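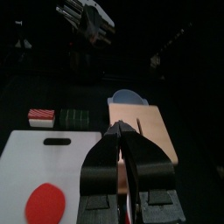
1/ Wrist view, toy food set, Drernau cell

Notes on how we collect demonstrations for the Hviid policy. Two arms, teleoperated, one operator. The toy food task has the smallest objects we use, so most of the problems show up there first.

2/ Each episode starts from a written prompt and a layout card. The card gives zones, never exact positions. The operator places every object by hand inside its zone. If the placements get too regular, the policy learns the table and ignores the prompt.

3/ Current set is 42 kept episodes per prompt, five prompts. An episode is kept if the goal state in the prompt is reached and both arms return to rest. Recoveries stay in. A missed grasp followed by a good one is worth more to us than a clean run.

4/ The wrist cameras are the reason we went back and redid the first batch. With the fingers nearly closed, the gripper hides a good part of whatever it is about to pick up. Operators were steering from the overhead view and the wrist stream carried very little of the decision.

5/ Fix: the operator now gets the wrist view full size and the overhead view as an inset. Approach angles changed within a session. Slower episodes, better grasps on the thin objects.

6/ Dark objects on a dark table are still a problem. The green toy block in the wrist view above is an easy one for a person and a poor one for our segmentation check, which loses its edges into the tabletop. We label those by hand.

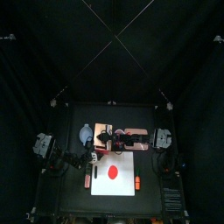
Workcell from above, black gripper over the tan board, pale blue bowl behind to the left.

7/ Overhead view is used for three things: checking the layout against the card, scoring the end state, and finding the moments when one arm's link passes over objects the other arm may need. We tag those spans as occluded. They are not dropped.

8/ Time sync between streams is checked at the start of every session. If a wrist stream drops more than 6 frames in a row, the episode is discarded. No interpolation.

9/ Prompts are written by someone who is not operating that day. When operators wrote their own, the wording settled into one sentence pattern and the held-out prompts did badly.

10/ Files go out in Ideck format with the layout card attached. The Skindham cell starts the same five prompts on Saturday, with its own lighting and its own tabletop. Per-prompt grasp numbers from both cells will go in a separate thread.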